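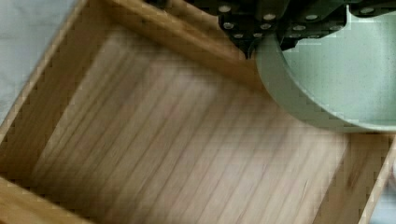
Slide 4. Wrist view, green bowl over the wooden box.

Kurine arm, built at the Grevgate workshop. Fasteners at the gripper all silver, one driver. Control board is the Ntuli, second revision – the first browned out whenever two joints stalled together.

Say the numbers slowly: 1,383 logged moves since July, 55 aborted. Of those, 20 were the wrist cable snagging. Cable now runs inside the forearm.

Next slide. Pause for people to read it. 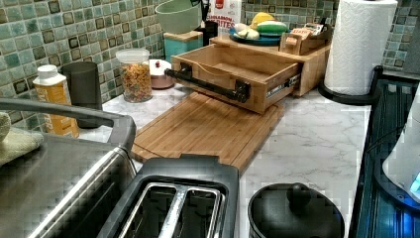 Calibration is done against the worktop, four points, before each session. Drawer pulls are capped at 62 mm per second in the Gulora script. Faster than that and the joint encoder loses steps.

Skip the torque plot if short of time. Questions on the power supply go to the end.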